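Rulanmont | Outerwear & Layers | Our Story

41 shares · 8 comments

About Rulanmont

We make coats. Big ones, light ones, quilted ones, and one very loud plaid one that sold out in May, of all months! Rulanmont started with Apolinar Zamudio, a single walking-foot machine and a stack of wool blankets he'd bought from a mill that was closing its doors. He cut the first blanket into a chore coat for his brother-in-law, who wore it to a Sunday football game and came home with orders from half the row behind him.

Those first coats were boxy and a bit stiff in the shoulder, and we still love them. Anayeli Ocampo joined the next winter and redrew every pattern from scratch — deeper armholes, a longer back, a collar that stands up on its own when the wind gets going. Her second draft became the Santoro, which is still our best seller and still has the same four pockets (two for hands, two for everything else).

We're a small crew and we like it that way. Gumaro Orozco runs cutting and has strong feelings about zippers. Eliseo Nava looks after repairs, and Dolores Calloway answers your emails, usually before her second coffee. If you've ever asked us about sleeve length, you've met Dolores, and she probably remembers your measurements.

How we work

We sew in runs of 80 coats. When a run is gone we look at what people told us, change what needs changing, and start the next one. The Plestamau parka went through 8 versions before we were happy with the hood! Version five had a drawstring that smacked you in the chin every time you turned your head, so thank you to everyone who wrote in about that one. 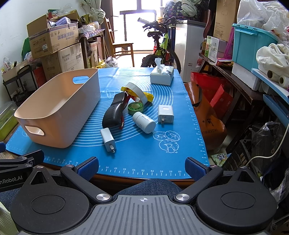

Our linings are picked the same way. We order small lengths, sew up a few vests, and wear them on the bus, on dog walks and in the grocery store freezer aisle. The brushed cotton in this year's Rumlow jacket beat out some much fancier fabrics, and it washes beautifully — cold water, low heat, done.

Repairs

Every Rulanmont coat comes with free repairs on seams, snaps and zippers for as long as you own it. Eliseo fixed 200 coats last year, including a Santoro that had lost an argument with a barbed wire fence. Send yours in clean, with a note in the pocket telling us what's wrong, and please check that pocket for gum first.

Come say hi

The shop is in the front of the building and the sewing room is right behind it, so you'll hear us before you see us. Try on anything you like. We carry sizes XS through 4X, and if you fall between two of them, Anayeli will happily talk you through which way to go.

Filed under: Our Story, Made in Small Runs

You might also like
Santoro Chore Coat: Fit Notes
How to Wash a Wool Coat at Home
Plestamau Parka, Version 8
59 Coats We Fixed This Winter
Rumlow Jacket Lining Colors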